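4.2 Effect of surface color on the reading of small labels

The second part of our study concerns the work surface. In the workshops of Ilov and Brirnanum the tables were of different colors and ages, and the people who sort small parts there had often told us that their eyes become tired in the afternoon. We wanted to know if the color of the table has a part in this, or if the lamps alone are responsible.

Each participant sorted 200 paper labels into groups by the code printed on them. The codes had four characters and were printed in black on light gray paper. The task was done two times, once on a dark brown surface and once on a white one, with a rest of 20 minutes between. Half of the participants began with the dark surface. The light on the table was set to 300 lux, measured at the middle of the work area before every trial. We did not change the height of the chair after the participant had chosen it.

The time needed for the task was shorter on the dark surface for most participants, but the difference was small and it became smaller in the second trial. We therefore do not claim an effect on speed. The errors show a clearer picture. On the white surface, the participants confused the characters 8 and B more often, especially near the side of the table closest to the lamp. Several of them said that they had to move the label toward themselves to read it. Ghasemi reported a similar complaint from sewing rooms, although the lamps in that work were stronger and were placed behind the worker.
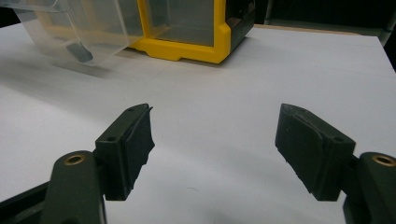
Figure 3. A white tabletop with a matte surface. The brightness is not equal over the whole area.

We think that the unequal brightness of a white table is more important than its average brightness. The eye must adapt again each time the worker looks from a bright area to a darker one, and in sorting work this happens many times in a minute. A matte finish reduces the direct reflection of the lamp, but it does not remove the difference between one side and the other. In the trials made at Vula in December, where the daylight was weak, a second lamp on the opposite side reduced the errors on the white surface to nearly the level of the dark one. The position of this second lamp is discussed in Section 4.3, together with the remarks of Mahnaz Shokri on the angle of the shade.

Last updated: December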